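Stomum: fruit-into-bowl episodes for the orange arm

Hi! I'm Thaís Macedo, and I look after this dataset and the little pile of scripts around it. Stomum is 447 teleoperated episodes of one small 3D-printed arm picking up toy fruit and moving it to a red bowl. We use it to train and test policies in Sowah, our control stack, but the files are plain enough that you can load them anywhere.

What's in an episode

Joint positions, commanded positions, gripper opening, two video streams and a one-line instruction such as "put the plum in the bowl". The top stream looks down at the tabletop, and that's the one the perception code leans on most. 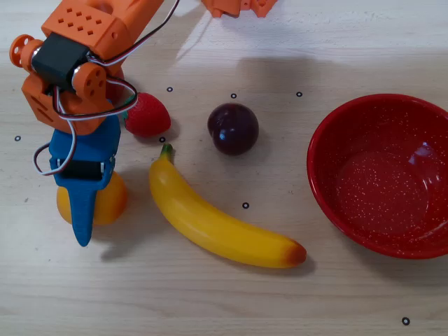 Joint data is logged faster than video, so please use the timestamps and don't just zip the arrays together (I did that for most of April and couldn't work out why my policy grabbed air). The loader has an align option that picks the nearest video frame for each joint reading. It's on by default now.

Splits

Train is 324 episodes and test is 123. Ismael Amaral picked the test set by hand so that it has plenty of crowded layouts – fruit touching fruit, fruit hiding part of other fruit. If your detector merges two red things into one blob, you'll find out very quickly!

The side stream is the one to use for gripper height. Our planner, Irnusach, reads it together with the joint angles before it commits to a descent.

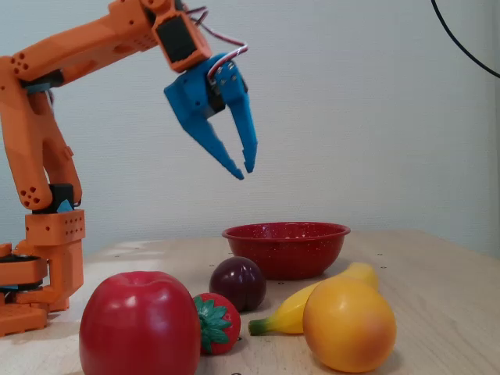

Irnusach wants a clearance value in the config file, in millimeters above the bowl rim. Leave it blank and it falls back to a pretty cautious number, so your runs will be slow but fine.

Known problems

4 episodes have a swapped instruction (banana for plum). They're listed in bad_labels.txt and the loader skips them unless you tell it otherwise.

Episode 619 exists and isn't a typo – numbering has gaps where we threw takes out.

Questions go to me or Ismael on the Kallier tracker. I go through new tickets on Friday.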